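Right, Friday night and I'm finally sorting the craft table. It's been bad since October. Thread, because I need someone to keep me going.

1/ The rule is that everything comes off, gets a wipe, and only goes back if I've used it this year. I've already broken it for a bag of felt scraps. They're nice scraps!

2/ The drawer first. I own 4 glue sticks and every single one has lost its lid. Also a tape measure from Requena market that's only in inches, which is why the hall curtain is the length it is.

3/ Someone asked what all this is for. I make little lidded pots into pin holders and sell them at the Clukside fair. It pays for more little pots, so you can see how well the business is going.

4/ Tea break. I've had the Flarnemetti shelf unit sitting flat in its box for 2 weeks and I keep walking round it. Not tonight. Tonight is table only.

5/ Ok, paint. If it's gone stringy it goes. If I have to stab it with a skewer to get through the skin it goes. I was quite brutal – 14 pots out, and most of them were the same blue. I don't even like that blue.

6/ Found the Ustesura catalogue I accused my sister of borrowing. It was under the cutting mat. I'll be telling her nothing.

7/ Hoovered behind the table legs too, which I've been putting off for ages. Mostly glitter, plus one earring I'd given up on. The other one went to the charity shop in spring, so that's that.

8/ Now for the bit I like, putting things back. I'm starting with one thing on the grey and moving it about until it looks right. My partner says this is why it takes all evening and I don't see the problem.
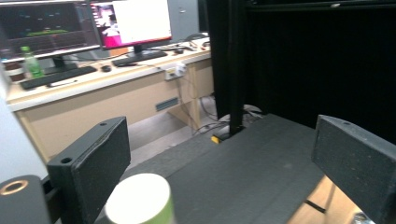 White top, pale green side, dark grey underneath. Very happy with those colours together.

9/ I might do the next batch for the fair in that green. Does anyone know a decent matt varnish that doesn't go yellow? The last one did and I had to sell the lot as "vintage cream".

10/ Stopping there, my back's had enough. Pens tomorrow. I reckon I've got 100 and half of them don't write.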